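Using the Shared Laundry Room at Cullinane House: Guidance for Residents

Introduction
This page explains how to reserve a machine, wash and dry a load, and report a fault. It applies to all residents of Cullinane House and to overnight guests who have been registered at reception. Questions should be sent to Hagos Derese in the Residents' Office.

Before you begin
You will need a Trakby card with enough credit for one wash. Cards are issued at reception on production of your room key. Each building holds 31 reservation slots a day, and no resident may hold more than two at once.

Step 1. Reserve a slot
Sign in to the Trakby page and choose your building. Select a time and confirm. A slot that has not been taken up within 15 minutes is released to other residents.

Step 2. Sort your laundry
Separate whites, colours and delicate items. Empty all pockets and close zips. Woollens should be washed on their own – the care label takes priority over anything written on this page.

Step 3. Load the drum
Place items in one at a time and leave a hand's width free at the top. Check that nothing is caught in the rubber seal before closing the door.

Step 4. Add detergent
Use liquid or powder, never both. Fabric softener goes in the smallest compartment. Detergent should not be poured directly on to clothing.

Step 5. Choose a programme
A 40-degree cotton wash suits most everyday loads. Towels and bedding may be washed at 60 degrees.

Step 6. Pay and start
Hold your card against the reader until the light turns green, then press Start. Credit is not refunded if a programme is stopped early.

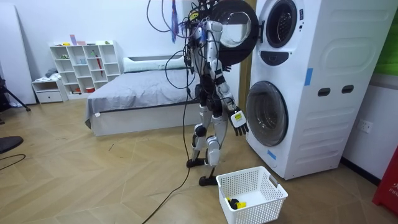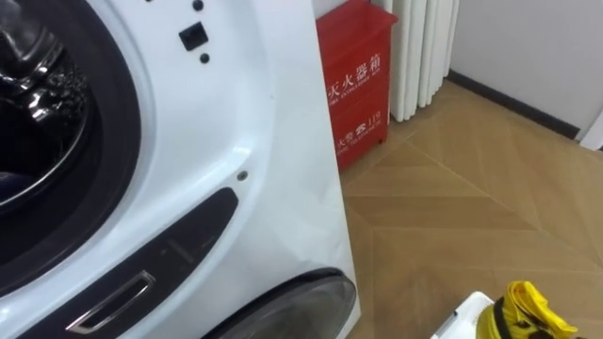
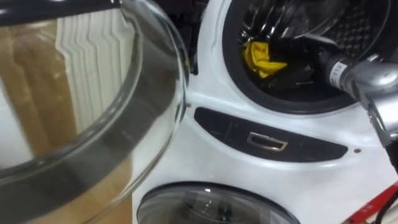
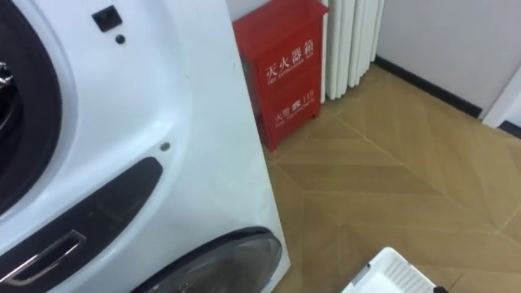
Step 7. Empty and dry
Remove your laundry promptly at the end of the programme. Clean the dryer filter before and after use, and place the fluff in the bin. Items left for more than an hour may be moved to the shelf by staff.

Reporting a fault
Note the machine number and any code on the display, then telephone extension 300. Reynaldo Tiongson arranges repairs on Monday mornings. Please do not attempt to force a locked door – it will normally release two minutes after the programme ends.

Lost property is kept at reception until the end of term.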